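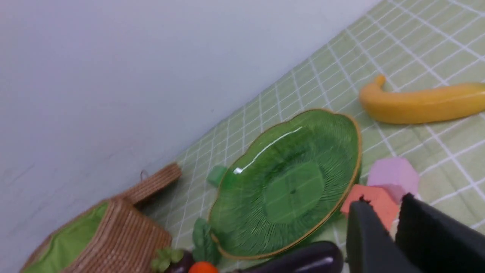

Green glass, a thin gold rim and a checked cloth to match

Kitchen Corner > Table & Display > Glass Fruit Bowls

I love a ribbed glass fruit bowl! It makes even a plain table look dressed, and it takes so little work to keep one sparkling. These are the habits I've settled into since I found mine at the Tunbridge flea market in March (14 dollars, and worth every cent).

Wash it by hand in lukewarm water with a drop of dish soap. The ridges hold on to dust, so run a soft toothbrush along them from the center out to the edge – it's oddly satisfying. Skip scouring pads on a gold rim, and keep it out of the dishwasher and the microwave. Dry with a lint-free cloth right away and you won't get spots.

For display, artificial fruit is wonderful. Mix your colors boldly, lay one long piece across the bowl on a slant, and leave some glass showing so the wavy edge gets its moment. Wipe plastic fruit with a damp cloth every couple of weeks.

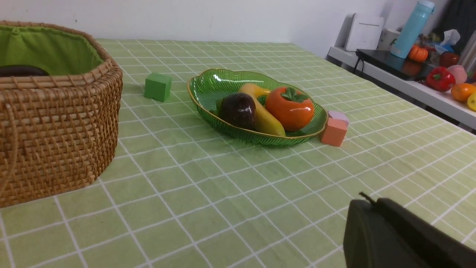

Fruit in the bowl, with a lined basket on the same table

A woven basket is a lovely partner for glass, and a lined one is so handy for the pieces you want to swap in later. Pull the lining up over the rim and it stays put much better. Shake out the crumbs and dust before you refill it, and wash a removable lining on cool – mine gets 40 minutes on the gentle cycle and then dries flat on a towel.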